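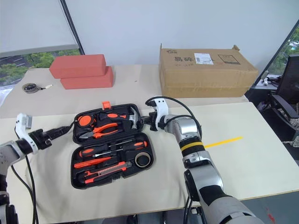
Six months with the Clanda home tool kit

I bought the Clanda kit in February, the week I got the keys to the apartment, mostly because I had a curtain rod in one hand and nothing to put it up with. Up to then my tools lived in a kitchen drawer with the takeout menus. There was a hammer from my grandfather with a head that wobbled, and a screwdriver I'm pretty sure belonged to an old roommate. So this is a review from somebody who does small jobs around the house and doesn't enjoy all of them. If you build decks, you already own better stuff than this.

I looked at three kits before I picked one. The Nuttall was the nice one, and you could feel it as soon as you picked up the pliers, but it cost more than I wanted to spend before I'd even bought a shower curtain. The Plunden was cheap and came in a zip-up bag, and I have had bad luck with zip-up bags (everything slides down to one end and you end up digging around in there like it's a beach tote). The Clanda sat between them on price and came in a hard case, so home it came.

Let's start with the hammer, which got used first and has been used most. It's on the light side. For picture hooks I like that a lot, because I'm up on a step stool with my arm over my head and I don't want to be swinging a brick. I've put up 16 pictures with it, plus a coat rack in the hall. The claw is good on small nails. On the old carpet tacks in the bedroom closet it kept slipping off, and I ended up borrowing a pry bar from my neighbor Graça Coelho, who then stayed for coffee and told me the whole history of the building's plumbing. I learned a lot! None of it was good news.

The tape measure is my favorite thing in the kit, and I didn't expect to have a favorite. It locks when you tell it to lock. It goes back in without trying to take your thumb off. I do wish the numbers were bigger - I'm at the age where I hold things out at arm's length - but I measured the whole living room for a rug by myself and the rug fits. The tape stays out on the counter half the time now because I keep reaching for it.

Screwdrivers: fine, with one complaint. The handles are comfortable and they don't spin in your hand when you lean on them. I put together a bookcase, two nightstands and a desk with nothing else, and by the end of the desk my wrist was done for the evening but the tips looked the same as the day I bought them. My complaint is that there's nothing really small in here. The battery door on my thermostat has a tiny little screw, and so do my glasses, and for those I'm still using a set I got in a Christmas stocking years ago.

The pliers are the weak spot. They were stiff out of the box, and I mean two-hands stiff. A drop of oil and a lot of opening and closing while I watched TV got them to where they are now, and where they are now is okay. They grip, and I used them to get a stuck aerator off the bathroom faucet. But if I were going to replace one thing in the kit with the Nuttall version it would be these, and I probably will at some point.

I don't have much to say about the utility knife except that I've opened every moving box I own with it and I'm still on the first blade. The electrical tape I have used for everything except electricity. It's holding a flashlight together as I type this.

Now the case. I know it's silly to have feelings about a case, but having a molded spot for everything has changed how I put things away. If something's missing I see it right then, with the lid still open, and I go look for it before it ends up in a drawer for a year. The downside is that there's no room for extras. I wanted to toss in a box of picture hooks and a pencil and they just don't fit anywhere, so those are in a sandwich bag on the shelf next to it. It also won't close if one tool is seated a little crooked, and you get to play detective.

One note on ordering. I got mine from Teltbridge, and the first one showed up with a crack in the lid. They sent another in 12 days without making me mail the first one back first, and the lady on the phone was lovely about it. Twelve days is a long time when your curtains are on the floor, though, so if they have it in the store near you I'd go get it in person and look it over.

Would I buy it again? Yes, for a first place, or for a kid going off to college, or for anybody with a wobbly hammer in a kitchen drawer. I've seen it marked down by 30 percent a couple of times since I got mine, so maybe wait for that if your curtain rod can wait. I'd add a set of tiny screwdrivers, a small level and a pencil. I'm still using the level on my phone, and the coat rack leans a bit to the left.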